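Ollmont Flatweave Mat

Product code: 2834
Range: Ollmont, by Hokisov
Suitable for: dining rooms, day rooms, libraries, reception areas

The Ollmont is a woven table and surface mat intended for places where furniture is in daily use and must be protected from scratches, crockery marks and general wear. It is supplied to schools, residential homes and public buildings, and may also be ordered by private customers in smaller quantities.

The mat is woven flat on both faces and may be turned over when one side begins to show wear. The edges are folded and stitched by machine. Customers who require a different edge finish should consider the Ziditz range, which is bound with tape on all four sides and has a slightly stiffer feel.

Ollmont mats are available in plain and striped versions. Stripes are woven into the cloth and are not printed. Slight differences in shade may occur between one batch and the next, and customers fitting out a whole room are advised to place a single order - later additions cannot be guaranteed to match.
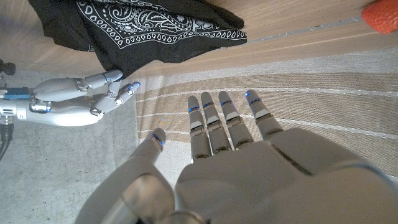
Can the mat be washed together with other table linen?

Ollmont mats should be washed separately for the first two washes, as a small amount of loose dye may be released. After that they may be washed with items of a similar colour.

Care

Wash at 30 degrees with a mild detergent. Do not bleach. Reshape while damp and dry flat, away from direct heat. A warm iron may be used on either face. Spills should be blotted promptly with a clean cloth; rubbing may raise the surface of the weave.

The mat is not heatproof. Pans and oven dishes should be placed on a separate stand.

Underlay

On polished or glass surfaces the mat may move when leaned upon. The Pyo underlay is cut to the same size as the mat and holds it in place without adhesive. It is sold separately and should be removed before washing.

Ordering and delivery

Mats are supplied in packs of 12. Private customers may order in packs of 2. Fabric samples are sent free of charge on request and need not be returned.

Unused mats may be returned in their original packaging within 30 days of delivery. Mats cut to a special size are made to order and cannot be exchanged unless faulty. Orders for special sizes received in August are held until the weaving shed reopens in September.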